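DRUSMONT COMMUNITY HALL ASSOCIATION

Minutes of the ordinary meeting held on Wed 31 August in the upper room

In the chair: Shoaib Warraich

1. Apologies and previous minutes
Apologies were received from two members. The minutes of the previous meeting were agreed as a correct record and signed by the Chair.

2. Matters arising
The side gate has been rehung. The dispute with Khokhar Roofing over the final invoice remains open, and the Secretary was asked to write again, enclosing the letter sent in March.

3. Accounts
The balance in the general account was reported. A grant of £2,000 has been received from the Mevameo Fund towards kitchen improvements and must be spent within the terms of the award. The electricity bill was higher than expected and will be checked against the meter readings before payment.

4. Kitchen and catering
Members discussed the rules for hirers who cook on the premises. It was noted that the present wording speaks only of ovens and hobs -- table-top cooking is not mentioned at all. It was agreed that steamers and similar items may be used on the tables, provided that a heatproof base is placed beneath them and that they are not left unattended.

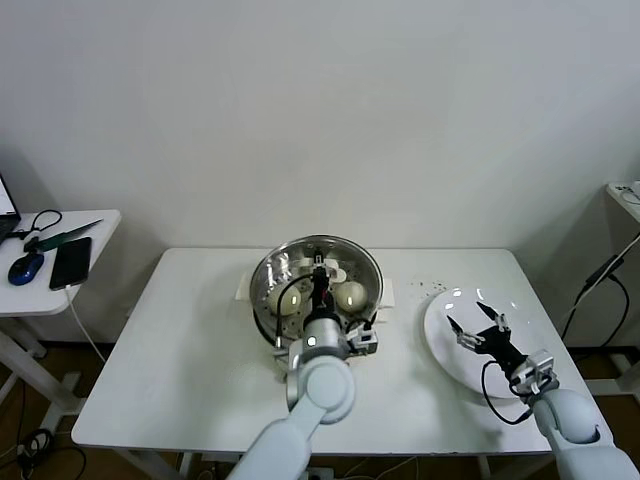
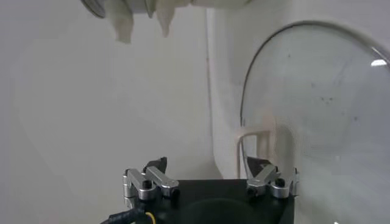
Photos: Drusmont Community Hall Association

The revised wording will be displayed beside the serving hatch. A proposal to charge hirers a separate cleaning fee of £20 was put to the vote and lost.

5. Lettings
The Association received 127 booking requests over the past year. The Saturday evening waiting list was reviewed. The choir's request to move its rehearsal an hour earlier was granted for one term.

6. Heating
The quotation from Prolladex was considered. Members felt that it did not make clear whether the removal of the old boiler was included. Decision deferred until a written answer is received.

7. Any other business
The car park lighting was reported as faulty near the bottle bank. Hirers will be reminded that music must end by 10 pm.

8. Next meeting
The date will be circulated by the Secretary. The meeting closed at 8.40 pm.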